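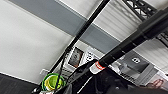 观点 > 自动化 > 采购与预算

2021年11月

每年到了报预算的时候,我都会收到几份写得像情书的设备申请。今年最动情的一份来自二楼:一台Estarell机械臂,理由栏里写着“战略性能力建设”。我问战略是什么,对方说,先买了再说。

我不反对买机械臂。我反对的是把机械臂当成一台冰箱来买:付款,插电,从此有冷饮喝。冰箱不需要夹指,不需要有人每周替它拧螺丝,也不会因为地面换了个颜色就认不出东西。

Zidach的报价单我看过三遍。手臂的价钱印得很大,夹爪印得小一些,备用夹指一套280欧元,藏在第11页。培训费根本没印,要打电话问。接电话的人态度极好,好得让我立刻明白这一项不便宜。

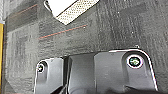 文/迪特·蒂格森(Ditte Thygesen)

演示厅里永远是白桌子、彩色积木,灯光打得像珠宝店。真正干活的地方铺着深灰色方块地毯,花纹斑驳,还织进了橙色细线,绒面上散着白点。夹爪得在这样的地面上方找东西。哪份申请为地毯列过一行预算?我当了这么多年审核人,一份也没见过。

同事尼卡诺尔·索托马约尔(Nicanor Sotomayor)主张租。他算过,租21个月的钱够买一台二手的Wojcik,但租来的坏了可以骂供应商,买来的坏了只能骂自己。我觉得这笔骂人的权利应当折算成现金,写进对比表。财务没有同意。

我的建议很扫兴:手臂的预算先砍掉一截,留给夹指、线缆、螺丝,还有那个整天守在旁边的人的工时。另外单列2,000欧元,科目就叫“没想到”。去年我们在Endura那条线上没列这一项,到二月就开始从差旅费里借,借到四月,没人出得了差。

二楼的申请我退回去了,附言请他们补一页,写清楚这台机器星期几归谁管。目前收到的回复是一份更漂亮的封面。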